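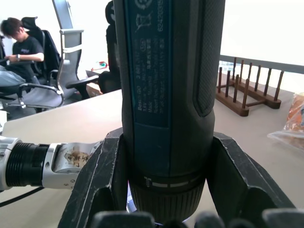
**schraubenschluessel_ost**
Themenersteller · Montage Kleingeräte, Gritis · 763 Beiträge

**Betreff: Wer hat bei euch den Akkuschrauber in der Hand?**

Moin zusammen,

bei uns in der Montage heißt das Projekt Dirum, und seit September darf ich mich »Prozessbegleiter« nennen. Vorher war ich Monteur. Der Lohn ist derselbe geblieben, nur das Türschild ist länger.

Meine Aufgabe: dem Roboter vormachen, wie man einen Schrauber aufnimmt, hält und wieder hinstellt, ohne die Nachbarschaft abzuräumen. Ich führe die Arme, das System zeichnet auf, dann das Ganze noch mal. Gestern waren es 244 Durchgänge. Ich habe in zwanzig Jahren Bandarbeit nie so oft hintereinander denselben Schrauber angefasst, und damals hat man das noch monoton genannt.
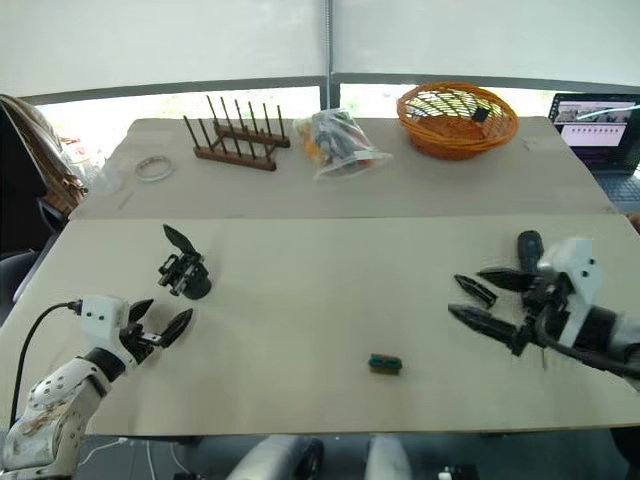 Das Bauteil muss jedenfalls jedes Mal ein bisschen anders liegen, sonst lernt der Kollege nur die eine Stelle auswendig. Ich werde also dafür bezahlt, Sachen leicht schief hinzulegen. Meine Frau meint, dafür sei ich überqualifiziert.

Frage in die Runde: Wie läuft das bei euch? Und wurde vorher jemand gefragt?

---

**Nachtschicht_Norbert_nicht**
Mitglied · 36 Beiträge

Gefragt wurden wir schon. Nach der Bestellung.

Bei uns (Verpackung, Prinley-Anlage) gab es eine Infoveranstaltung mit belegten Brötchen. Wenn es belegte Brötchen gibt, ist der Vertrag unterschrieben. Danach kam ein Fragebogen mit fünf Smileys. Ich habe den mittleren genommen.

---

**kaltverformt**
Moderator

Zur Einordnung, falls hier Betriebsräte mitlesen: Wenn bei den Vorführungen Kameras mitlaufen, gehört das vorher geregelt. Was wird gespeichert, wie lange, sind Beschäftigte zu erkennen, darf man daraus Leistung ablesen? Bei uns hat die Vereinbarung dazu länger gedauert als der Aufbau der Zelle. War trotzdem gut investierte Zeit.

---

**Taktzeit**
Mitglied

> Ich führe die Arme, das System zeichnet auf

Ich verstehe das Gejammer nicht ganz. Du sitzt, statt acht Stunden zu stehen, hebst nichts Schweres und hast einen Titel. Ich hab mir an der Linie die Schulter ruiniert. Hätte mir damals jemand einen Roboter hingestellt, ich hätte ihm Blumen mitgebracht.

---

**schraubenschluessel_ost**
Themenersteller

@Taktzeit: Gejammer war das noch nicht, das kann ich besser. Die Schulter gebe ich dir sofort. Meine ist auch schon ruhiger geworden.

Mich wurmt etwas anderes. Die Jungen kommen nach der Ausbildung direkt an die Zelle und haben kaum noch selbst geschraubt. Dann greift der Roboter schräg zu, und sie sehen es nicht, weil ihnen das Gefühl fehlt, wie so ein Ding in der Hand sitzt, wenn es richtig sitzt. Ich sehe es. Aber ich bin auch irgendwann weg, und dann schaut einer zu, der es auch nur vom Zuschauen kennt.

---

**Lötzinn_und_Kaffee**
Mitglied

Genau das hatten wir. Bei Hämäläinen (Zulieferer, Elektronik) haben sie die Handplätze komplett abgebaut und ein halbes Jahr später zwei wieder aufgestellt. Heißen jetzt »Referenzarbeitsplätze«. Da sitzen dieselben zwei Kolleginnen wie vorher und löten. Es gab sogar eine kleine Einweihung.

---

**Taktzeit**
Mitglied

Referenzarbeitsplatz. Ich brech zusammen.

Trotzdem: Das mit dem »Gefühl« haben die Alten bei uns auch gesagt, als die Drehmomentschrauber kamen. Heute will keiner mehr zurück.

---

**Nachtschicht_Norbert_nicht**
Mitglied

Der Drehmomentschrauber hat aber keine Stelle gekostet. Bei der Prinley waren es vier. Offiziell »natürliche Fluktuation«. Einer von den vieren bin ich, ich fluktuiere ab dem Sommer ins Lager.

---

**Taktzeit**
Mitglied

Ok, das ist bitter. Nehm die Blumen teilweise zurück.

---

**schraubenschluessel_ost**
Themenersteller

Nachtrag von heute, kurz vor Schichtende:
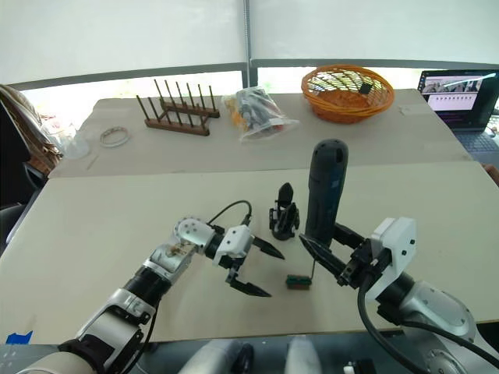
Die Leitung will bis Monatsende 700 brauchbare Durchgänge, und »brauchbar« entscheide seit heute ich. Ein Durchgang fliegt raus, wenn der Griff wackelt oder ich zwischendurch nachfasse. Der aufgeklappte Laptop hinten rechts mit seinen Reihen kleiner Vorschaubilder ist mir inzwischen vertrauter als mein Werkzeugwagen. Früher habe ich abends auf meine Hände geschaut und gewusst, was ich gemacht habe, jetzt sind es halt die Augen.

Was ich immerhin rausgehandelt habe: Die Azubis schrauben erst zwei Wochen von Hand, bevor sie an die Zelle dürfen. Der Chef wollte dafür eine Bezeichnung. »Ausbildung« war ihm zu unspezifisch.

@kaltverformt: Kannst du mir sagen, wo ich bei so einer Vereinbarung anfange? Bei uns gibt es bisher eine Mail mit Daumen hoch.

---

**kaltverformt**
Moderator

Schick mir eine PN, ich suche dir unsere Gliederung raus. Die Löschfristen zuerst klären, da wird am längsten gestritten. Und die Mail mit dem Daumen gut aufheben.

---

**Lötzinn_und_Kaffee**
Mitglied

Zwei Wochen sind zu wenig, aber zwei mehr als bei uns. Nimm das schriftlich mit rein, sonst ist es beim ersten Engpass wieder weg.

---

**schraubenschluessel_ost**
Themenersteller

Mach ich. Bin morgen ab sechs wieder an der Zelle und lege Sachen schief hin.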